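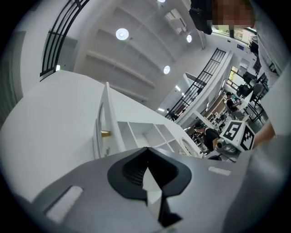
Budget for hand-held grippers next year: what are you setting aside?

Posted in: Purchasing and Planning

shoaib_durrani
Saturday, November 18, 2023

I have to turn in an equipment request by the second week of January and I'm stuck on the hand-held gripper line. We want people recording household tasks full time, mostly cabinets, drawers and shelves. Doors with small knobs are a big part of it.

My draft has eight hand-held units, spare jaws, printed marker cubes, and one arm to run the results on. The arm is a Lultow. The hand-helds would be Watus, bought assembled. My manager thinks eight is too many and wants four plus a second arm. I have 43 working days of recording planned for the first round.

What did you wish you had put in the request the first time?

Shoaib Durrani

benchvise_pat

Spare jaws. We put in two sets per unit and ran out before spring. The ribbed rubber is what goes. If you are pulling on small knobs all day it wears in one spot and then it slips. Put in four sets per unit.

Also batteries and cards. They never make it onto the list and they add up.

mortise12

I'd side with your manager on the count, at least at first. We bought ten Watus units and on a normal day five were in use. The limit was people and furniture. You need somebody holding each one, and you need cabinets that aren't all the same cabinet. We spent money on grippers that should have gone to furniture.

The second arm I would skip too. One arm is plenty until you have something worth running on it.

kels_in_ops

Disagree with mortise12 on the count. Units break. We had 34 repair tickets last year on six units, and the return trip was never less than three weeks. If you own four and two are out, your recording days are gone and you are still paying the people. Eight with two of them kept on the shelf is a fair number.

Agree on furniture. Get different handles, different hinge sides, and open cubbies as well as doors. Secondhand is fine.

mortise12

34 tickets on six units sounds like a training problem to me. We had nothing close to that.

kels_in_ops

Maybe so. We had a lot of new people in the spring. But he is going to have new people too, so he should plan for it.

shoaib_durrani

Thanks, this helps. All of ours would be new to it, yes. Two questions.

Is it worth buying the marker cubes or should I print them? The quote is 82 dollars each.

And does anybody rent? Dondum quoted me 158 dollars per unit per week, repairs included.

benchvise_pat

Print them. Get a flat matte finish and check the printed size with calipers before you glue anything. Ours came out slightly small because of a scaling setting in the print dialog and we lost a week to it. Buy one if you want a reference to compare against.

gantry_lee

We rented from Dondum for one round. The swap service was good, next day both times. The catch is that you get whatever revision they have on the shelf, so we ended up with two jaw shapes in one set of recordings. If that matters to you, get the revision in writing before you sign.

For 43 working days you are looking at nine weeks or so per unit. Work that out and put it next to the purchase price, then ask yourself if there will be a second round. If yes, buy. If you don't know, rent four and buy two.

mortise12

Rent four, buy two is a good split. I'd go with that.

kels_in_ops

Mixing rented and owned means mixed revisions again, which is the thing gantry_lee just warned about. I would pick one or the other.

gantry_lee

Fair — unless the owned ones match. Ask Dondum what they stock first, then order the same.

chan_user_6

Has anyone priced the Chan version against the Watus? I was told the jaws swap between them but I can't find that written down anywhere.

benchvise_pat

I tried it. They go on but there is play in the mount. I wouldn't order on that basis.

shoaib_durrani

OK. Current plan is six units, four jaw sets each, printed cubes plus one bought cube, one arm, and a separate line for used cabinets. I'll ask Dondum about the revision on Monday and post what they tell me.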